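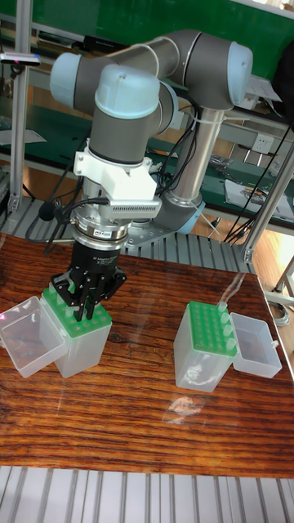 Entretenir un plan de travail et une table en bois massif

Rubrique : Cuisine et atelier
Mis à jour le 27/01/2024

Le bois massif supporte mal deux choses : l'eau qui stagne et les produits trop agressifs. Pour le reste, il se répare mieux que la plupart des autres surfaces de cuisine. On peut le poncer, le rehuiler, effacer une tache ou redresser une bosse avec du matériel courant. Les conseils qui suivent valent pour un plan de travail, une table de repas, un établi léger ou une grande planche à découper.

Savoir quelle finition on a

Tout commence par là. Un bois huilé ne se traite pas comme un bois verni, et un bois ciré demande encore autre chose.

Déposez une goutte d'eau dans un coin peu visible et attendez dix minutes. Si la goutte reste ronde et que le bois ne change pas de couleur, il est verni, ou huilé depuis peu. Si elle s'étale et laisse une marque plus foncée, le bois est brut ou l'huile est usée. Pour distinguer la cire, grattez légèrement avec l'ongle sous le plateau : une pellicule grasse et claire se forme sous l'ongle.

En cas de doute entre vernis et huile, passez un coton imbibé d'alcool à brûler sur une zone cachée. Certains vernis anciens deviennent collants. Les vernis polyuréthane ne bougent pas.

Le nettoyage de tous les jours

Une éponge bien essorée, de l'eau tiède, une goutte de savon noir ou de liquide vaisselle doux. Essuyez dans le sens du fil, puis séchez avec un torchon. Le séchage compte autant que le lavage, surtout autour de l'évier et le long des joints.

À éviter :
le côté vert de l'éponge, qui raye et ouvre les pores
l'eau de Javel, qui décolore par plaques
le nettoyeur vapeur
les lingettes parfumées, qui laissent un film poisseux sur les bois huilés
le vinaigre pur, acceptable dilué de temps en temps, mais qui finit par ternir l'huile

Pour les miettes et la farine, on racle à sec avec une corne de pâtissier avant de mouiller quoi que ce soit. La farine humide se loge dans le fil et il faut ensuite une brosse à ongles pour la sortir.

Les taches

Cernes blancs laissés par un verre ou un plat chaud. L'humidité est prise dans la finition. Posez un torchon de coton sec sur la marque et passez un fer tiède, sans vapeur, pendant quelques secondes. Soulevez, regardez, recommencez. Sur un vernis, ne dépassez pas la position la plus basse du fer.

Taches noires près de l'évier ou sous une boîte de conserve. Elles viennent du contact entre le fer, l'eau et les tanins, et le chêne et le châtaignier y sont particulièrement sujets. L'acide oxalique (sel d'oseille) en solution dans l'eau chaude les fait partir. Gants, lunettes, fenêtre ouverte, et rinçage abondant à l'éponge. Laissez sécher deux jours avant d'huiler. Le produit est toxique : il ne se range pas avec les produits de cuisine.

Gras. Terre de Sommières en couche épaisse, une nuit, puis brosse douce. Si la tache est ancienne, on peut chauffer légèrement la poudre avec un fer à travers une feuille de papier absorbant. Sur un bois huilé, une tache de gras se fond souvent d'elle-même au prochain huilage, et beaucoup de gens ne s'en occupent pas.

Vin rouge, betterave, curcuma. Épongez tout de suite, sans frotter. S'il reste une ombre, une pâte de bicarbonate et d'eau, laissée un quart d'heure. Le curcuma pâlit aussi à la lumière du jour. Une lectrice, Shakuntala Ahuja, nous a écrit qu'elle déplaçait simplement sa planche près de la fenêtre et que la marque s'effaçait dans la semaine.

Encre de stylo. Alcool ménager sur un coton-tige, en tournant du bord vers le centre. Changez de coton-tige dès qu'il se colore.

Rayures et bosses

Une rayure fine dans un bois huilé disparaît avec un papier abrasif grain 240, toujours dans le sens du fil, suivi d'un peu d'huile. Poncez une zone plus large que la rayure pour ne pas creuser.

Sur un vernis, ne poncez pas localement. Utilisez un bâton de cire dure de la teinte la plus proche, chauffé et tassé à la spatule, puis lissé avec un chiffon. Prenez un peu plus clair que le bois si vous hésitez entre deux teintes.

Une bosse en creux (choc de casserole, outil tombé) se relève à l'eau quand les fibres ne sont pas coupées. Mouillez le creux, posez un linge humide plié en quatre, appuyez le fer chaud dix secondes. Le bois gonfle. Laissez sécher une journée, puis égrenez au 240. L'opération ne marche pas à travers un vernis intact.

Huiler

Un plateau neuf demande trois couches la première année. Ensuite, une ou deux par an suffisent, davantage autour de l'évier. Novembre est un bon moment, juste avant que le chauffage ne dessèche l'air de la maison.

Quelle huile choisir ? L'huile de lin cuite sèche lentement et jaunit, mais elle est peu coûteuse. L'huile dure du commerce, mélange d'huiles et de cires, tient mieux à l'eau. Pour une planche à découper, on prend une huile minérale de qualité alimentaire ou de l'huile de noix, à condition qu'aucun convive n'y soit allergique. L'huile d'olive et l'huile de tournesol sont à écarter, car elles rancissent et restent collantes.

La marche à suivre :

Videz complètement le plateau et dépoussiérez à l'aspirateur, brosse souple.
Passez un abrasif grain 180, puis 240, dans le sens du fil.
Essuyez avec un chiffon à peine humide et laissez sécher une heure. Les fibres se redressent.
Repassez le 240 à la main, très légèrement.
Appliquez l'huile au chiffon ou au pinceau plat, en couche mince.
Attendez vingt minutes et retirez tout l'excédent avec un chiffon propre. Tout ce qui brille doit être essuyé.
Laissez sécher une nuit, égrenez, recommencez.

N'oubliez pas les chants et le dessous. Un plateau huilé d'un seul côté travaille de travers et finit par tuiler. Ragnheiður Þorgeirsson, menuisière, conseille même de commencer par le dessous, pour s'habituer au geste et à la quantité d'huile.

Les chiffons imbibés d'huile de lin peuvent prendre feu tout seuls lorsqu'ils sont roulés en boule. Étalez-les à plat dehors jusqu'à ce qu'ils soient raides, ou plongez-les dans un seau d'eau avant de les jeter.

Cirer

La cire est agréable au toucher mais supporte mal la chaleur et l'eau. On la réserve aux tables de salon, aux bureaux, aux buffets. Une couche fine, une heure d'attente, puis lustrage avec un chiffon de laine. Inutile d'en mettre tous les mois : les couches s'accumulent, prennent la poussière et grisent. Pour repartir de zéro, essence de térébenthine et laine d'acier 000, par petites surfaces, en essuyant au fur et à mesure. Évitez la laine d'acier sur le chêne, dont elle peut provoquer les taches noires décrites plus haut. Un tampon abrasif synthétique fin la remplace.

Les joints et les bords d'évier

Le joint silicone entre le plan et l'évier est le point faible de toute la cuisine. Dès qu'il se décolle ou noircit en profondeur, remplacez-le. Découpez l'ancien au cutter, dégraissez à l'alcool, attendez que le bois soit parfaitement sec, posez du ruban de masquage de chaque côté et tirez un cordon continu. Lissez au doigt mouillé d'eau savonneuse et retirez le ruban aussitôt, avant que la peau ne se forme.

Si le bois a déjà gonflé à cet endroit, laissez sécher plusieurs jours avec l'évier hors service, poncez, huilez deux fois, et posez le joint seulement quand l'huile a durci.

Quand le plateau se fend

Les petites fentes en bout de plateau s'ouvrent l'hiver et se referment l'été. Il vaut mieux ne pas les boucher en plein mois de janvier, à moins d'y mettre de la cire souple. Une pâte à bois dure posée en hiver sera chassée quand le bois reprendra du volume.

Pour une fente qui traverse, colle à bois vinylique poussée avec une lame fine, serre-joints des deux côtés, cales pour ne pas marquer, une nuit de serrage. Essuyez tout de suite la colle qui déborde. Une fois sèche, elle empêche l'huile de pénétrer et laisse une tache claire.

Vérifiez aussi les fixations sous le plateau. Les vis doivent passer dans des trous oblongs ou des taquets coulissants. Un plateau vissé serré sur toute sa longueur se fendra de nouveau, quelle que soit la colle.

Questions reçues

Ramesh Chaudhary demande s'il peut passer du vernis à l'huile. Oui, à condition d'enlever tout le vernis, au racloir ou à la ponceuse en partant du grain 80. S'il en reste dans les pores, l'huile ne prend pas et le plateau sera moucheté.

Magdolna Antal a posé un bol mouillé en fonte et retrouvé un anneau noir le lendemain. Acide oxalique, comme plus haut, puis huile. Prévoyez un dessous-de-plat en liège.

Suryani Khoo voudrait savoir si l'on peut couper directement sur le plan de travail. On peut, les marques se poncent, mais il faudra huiler plus souvent et l'ail laisse son odeur. Un demi-citron et du gros sel, frottés puis rincés, en viennent à bout.

À lire aussi dans la même rubrique
Affûter un couteau à la pierre
Décoller une étiquette sans laisser de trace
Ranger les serre-joints dans un petit atelier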